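# Lining and Filling a Springform Pan for a Layered Mousse Cake

Method for the three-layer chocolate and coffee mousse cake on the Zirnano recipe list. One 24 cm springform, serves 14 in narrow slices.

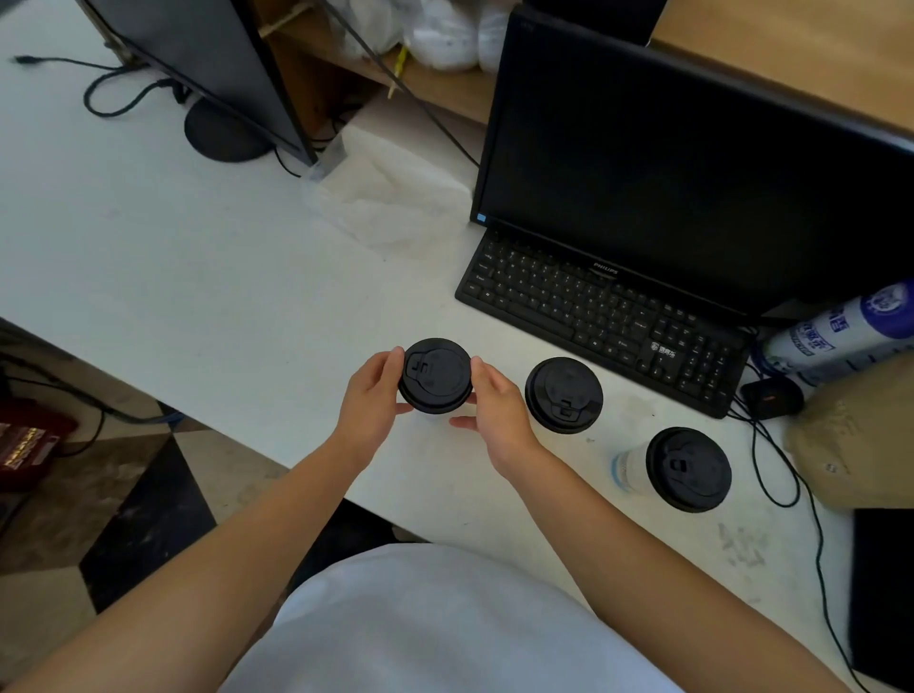

## Before you start

The cake needs a full night in the refrigerator. Bake the base in the afternoon, fill the pan in the evening, unmold the next day. Trying to do it all in one day gives a soft middle layer that smears when cut.

Equipment:

- 24 cm springform pan, sides at least 6 cm high
- Acetate strip, 6 cm wide, long enough to go around the inside of the pan with a short overlap
- Parchment paper
- Offset spatula
- Instant-read thermometer
- Kitchen scale
- Two mixing bowls, one of them metal

The recipe is written in grams. Cup measures are too loose for gelatin work and no conversions are given.

## Ingredients

Base:

- 3 eggs
- 90 g sugar
- 70 g flour
- 20 g cocoa powder
- Pinch of salt

Chocolate mousse:

- 200 g dark chocolate, 60 to 65 percent
- 100 g whole milk
- 4 g powdered gelatin, soaked in 20 g cold water
- 300 g heavy cream

Coffee mousse:

- 120 g strong coffee, cooled
- 80 g sugar
- 3 egg yolks
- 8 g powdered gelatin, soaked in 40 g cold water
- 320 g heavy cream

The two mousses are weighed to fill the pan almost to the top of the acetate. A full chocolate mousse batch after folding should be near the weight of its parts. If you end up far under, a good deal of it is still in the bowl or on the whisk.

## Step 1: Bake the base

1. Heat the oven to 350°F. Line the bottom of the springform with parchment. Leave the sides bare and ungreased.
2. Whip the eggs, sugar and salt at medium-high speed until the mixture falls in a thick ribbon, 6 minutes in a stand mixer.
3. Sift the flour and cocoa over the top in two additions. Fold with a wide spatula, scraping the bottom of the bowl on each turn.
4. Pour into the pan and level the surface. Bake 18 to 20 minutes. The center should spring back when pressed.
5. Cool in the pan, then run a thin knife around the edge and release.

Trim the top flat with a serrated knife. The finished base should be no more than 1.5 cm thick. Keep the trimmings - they can be dried and crumbled for the top.

## Step 2: Line the ring

Wash and dry the springform. Close the ring around its bottom plate with a fresh round of parchment in place.

Wipe the inside of the ring with a barely damp cloth and press the acetate against it. The moisture holds the strip while you work. Place the overlap opposite the latch, so that the latch marks the far side when you unmold. Fix the overlap with a small piece of tape on the outside face.

Set the base inside. If there is a gap between sponge and acetate, it will fill with mousse and show as a dark band at the bottom. A narrow gap is fine. For a wide one, patch with trimmings.

Parchment can replace acetate. It wrinkles, and the wrinkles print on the side of the cake.

## Step 3: Chocolate mousse

1. Chop the chocolate fine and put it in the metal bowl.
2. Heat the milk until it steams. Take it off the heat and stir in the soaked gelatin until dissolved.
3. Pour over the chocolate, wait one minute, then stir from the center outward until smooth.
4. Let it cool to 95°F. Check with the thermometer. Warmer, and the cream collapses; much colder, and the chocolate sets in specks.
5. Whip the cream to soft peaks. Fold in one third, then the rest.
6. Pour over the base. Tilt the pan to level, then smooth with the offset spatula.

Chill 45 minutes. The surface should be firm to a light touch before the next layer goes on.

## Step 4: Coffee mousse

1. Whisk the yolks and sugar in a saucepan. Add the coffee.
2. Cook over low heat, stirring the whole time, to 180°F. Do not let it boil.
3. Off the heat, stir in the gelatin. Strain into a clean bowl.
4. Cool to 80°F, stirring every few minutes. The mixture should be slightly thick but still pour.
5. Whip the cream to soft peaks and fold it in.
6. Pour onto the chilled chocolate layer over the back of a spoon, starting at the edge. A direct pour from height will dig a hole.

Level the top and cover the pan with a plate - plastic wrap tends to sag onto the surface. Chill overnight.

## Step 5: Unmold

1. Take the pan from the refrigerator and open the latch slowly. Lift the ring straight up.
2. Leave the acetate on and slide the cake, with its parchment, onto a flat board.
3. Peel the acetate starting at the overlap, pulling back along the side of the cake and not outward.
4. Smooth any rough spots with a spatula dipped in hot water and dried.

## Cutting

Use a long thin knife. Dip in hot water, wipe dry, cut straight down, pull the blade out toward you at the bottom. Wipe after each cut.

## Problems

**Layers slide apart.** The chocolate layer got too cold and wet on top. Blot condensation with a paper towel before pouring the coffee mousse.

**Grainy chocolate mousse.** The chocolate was too cool when the cream went in, or the cream was whipped too stiff. It cannot be fixed once folded, but the taste is not affected.

**Rubbery coffee layer.** Too much gelatin. Level teaspoons vary a lot by brand, so weigh it.

**Leak at the bottom plate.** Older pans lose their seal. Wrap the outside of the base in foil and set the pan on a tray.

## Storage

Refrigerated and covered, the cake keeps three days. Frozen whole, with the acetate still on, it keeps one month. Thaw in the refrigerator for at least eight hours, and remove the acetate while the sides are still firm.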